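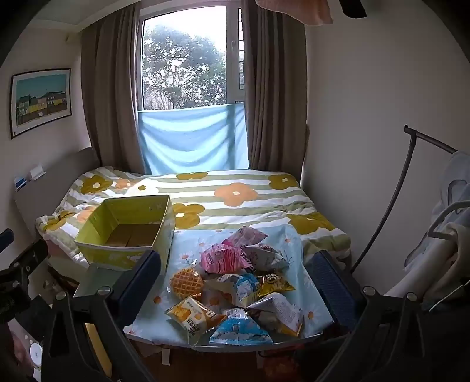 Roland says the Kuvstead pads win and we should close the ticket. Pick up anything in a crinkly wrapper with the old flat pads, he says, then do it with the ribbed ones, and the argument is over in a minute.

I don't think it is over, so the ticket stays open for now.

Ticket 262
Subject: Packets slip out of hand-held grippers / vendor claims ribbed pads fix it
Opened by: Dorothy Kettle
Status: Open, pending
Last updated: April 23, 2020

Problem
Wrapped snacks slide out of the fingers during the lift. Mostly the thin pillow packets. Happens with left and right units. The waffle in clear wrap almost never slips, so please stop using it as the demo item.

What Kuvstead support told us
Their pads "eliminate slip on flexible packaging." I asked what packaging. They sent a brochure. I asked again and got the same brochure with a different cover. It says the pads last 4,000 grasps and doesn't say on what, or how hard.

Setup
Two hand-held grippers, navy ribbed pads on both. Bedroom, snacks piled on the small table with the daisy cloth, open storage box to the left of them. Task is packet from pile to box. Same packets for every pad set. Baseline is the flat Prorel pads we have had since January.

Log

Run 1. Prorel flat pads, 30 lifts. 14 slips. Bad, no surprise.

Run 2. Kuvstead ribbed pads, 30 lifts. Far fewer slips, and this is the run Roland keeps quoting. But he was holding the grippers, he knew which pads were on, and he was going in slower. Watch the recording next to run 1. I would not call it the same motion at all.

Run 3. Ribbed pads again, me holding, at the speed we use for real recording. Slips came back. Fewer than run 1, more than run 2. The shiny yellow packet was the worst of the lot. It turns between the ribs and goes out sideways.

Run 4. Stopped early. Right trigger felt loose. Tightened the joint screws on both units and threw the run out.

Run 5. Ribbed pads, screws tight, me holding. Better than run 3. So part of what we have been calling slip was the joint. Nobody had checked the screws before run 1 either, so the baseline is suspect too.

Things tried that made no difference
Wiping the pads with alcohol. Wiping the packets. Swapping the left and right pads.

Things that made some difference
Tight screws. Going in along the crimped edge instead of across the belly of the packet. Spreading the pile out, though that is cheating, the whole point is the pile.

Camera side
Lundham wants us to try their wrist camera at the same time and says it will show slip "as it happens." Please don't. If we change the pads and the camera together we won't know what did what. Also the window is right behind the bed and the sky is already washed out on the camera we have. The cloth over the lower part of the glass cuts some of the light but the top is wide open. I would like to see their camera deal with that before I believe anything else on the sheet.

Comment, Roland Greenwood
Fine, the speed was different. I still think the ribs help. You said yourself run 3 beat the flat pads. Can we at least order a second set? Naylor has a bulk price.

Reply, Dorothy Kettle
Run 3 beat a run done with screws we never checked. That is all I can say about it. No second set until the flat pads get a fair run. Naylor's price will still be there, it has been "ending soon" since January.

Next steps
1. Check screws on both units and write it down before each run.
2. Repeat run 1, flat pads, same person, same speed.
3. Repeat run 2 with someone who hasn't read this ticket.
4. Add soft items. Everything so far is wrapped food and the vendor claim is wider than that.
5. Ask Kuvstead one more time how the 4,000 was measured. If another brochure comes, attach it here and leave the claim out of the comparison sheet.

Roland, please don't mark this resolved again until step 3 is in the log.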